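Folding week, part two

So I promised an update on the cloth folding and then went quiet, sorry! The short version is that we're up to 150 episodes out of the 200 Merike wants before she'll start a training run, and my shoulders know it. I do the driving in the mornings, Mārtiņš takes over after lunch, and we argue about corners in between.

The big white cloth is my least favorite and the one the Jirkton policy needs most. Small stuff it mostly gets. Give it something with real size and layers, and it grabs one layer when it should grab two – every time.

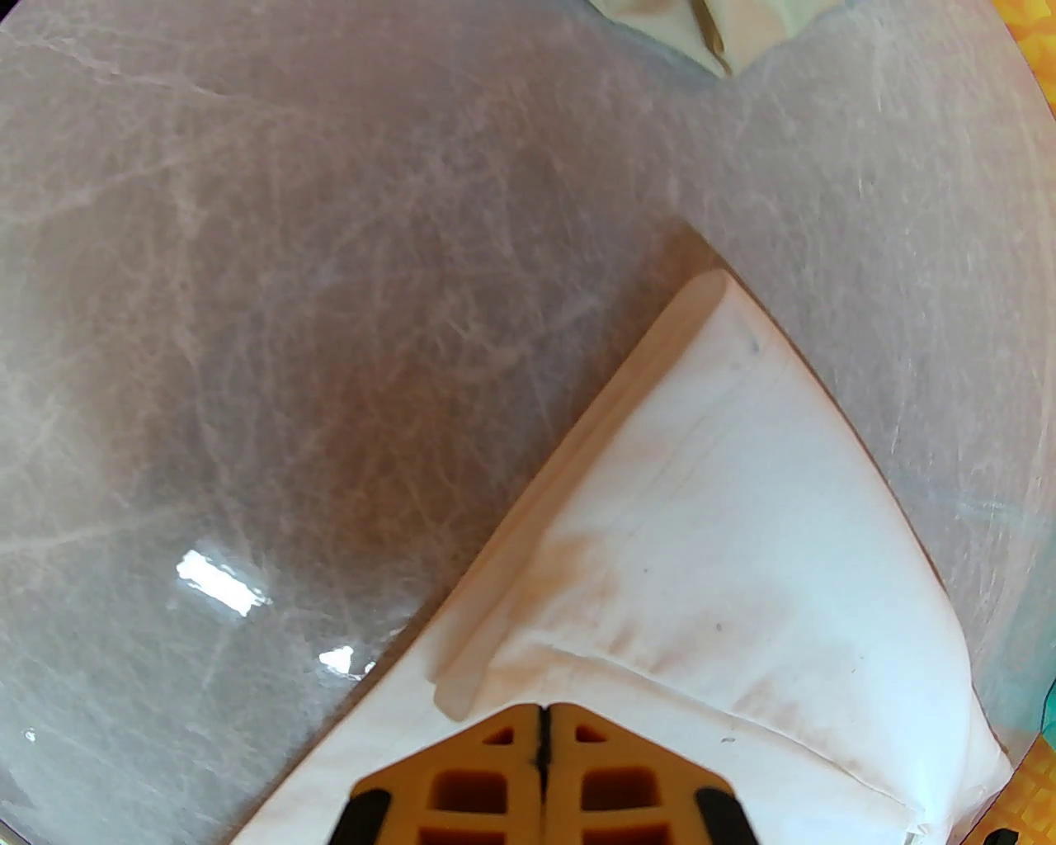
Do you throw out the episodes where you fumble a grasp? We keep them if the fumble gets fixed within the same episode, and drop them if the operator gave up. A policy that has only seen perfect grasps has no clue what to do after a bad one.

Hye-jin went through Thursday's batch and tossed 58, which hurt (most of those were mine). Her complaint was that I start every fold from the same side. Fair! I'm right-handed and lazy before coffee. Now I mix it up, and I try to pull the cloth out long between both arms before I commit to anything.
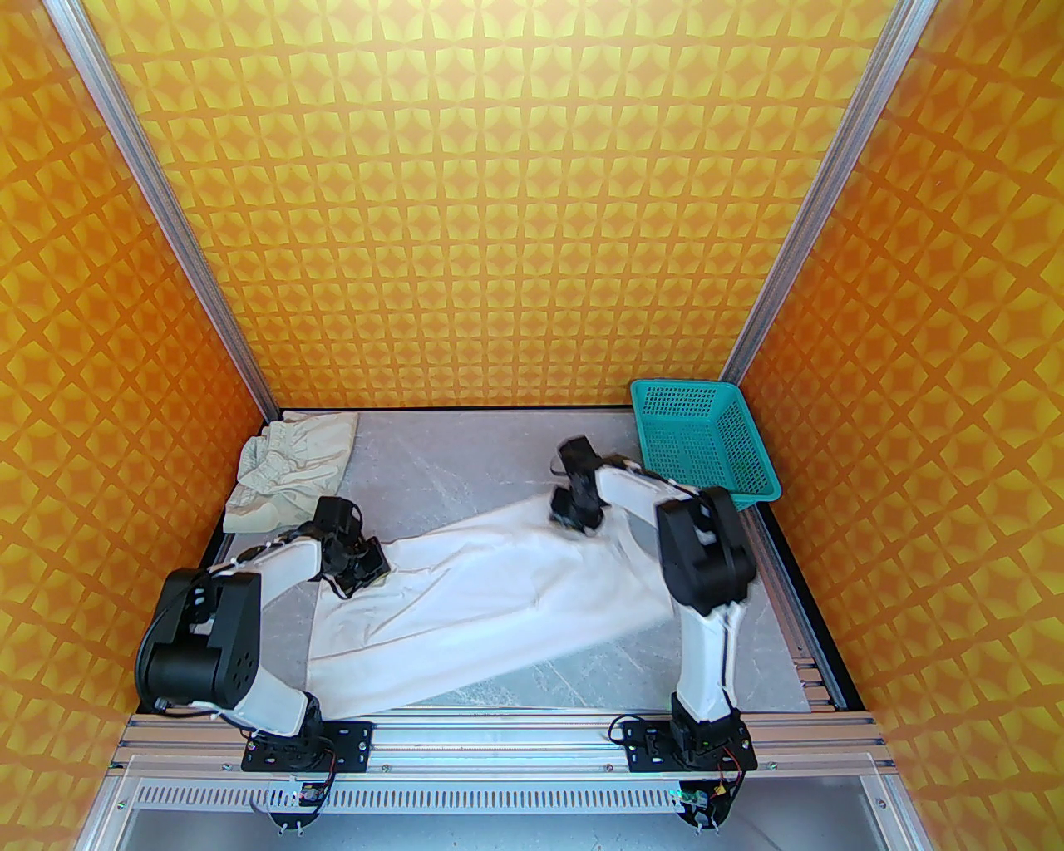
The pulling is harder than it sounds, by the way. Go too fast and one side slips, go too slow and the episode drags on forever and Merike sends me a message with just a clock in it. I've started humming to keep the pace steady, and Mārtiņš has asked me to stop.

Next up is sorting out the labels for the 2 folding styles, and then more white cloth until June.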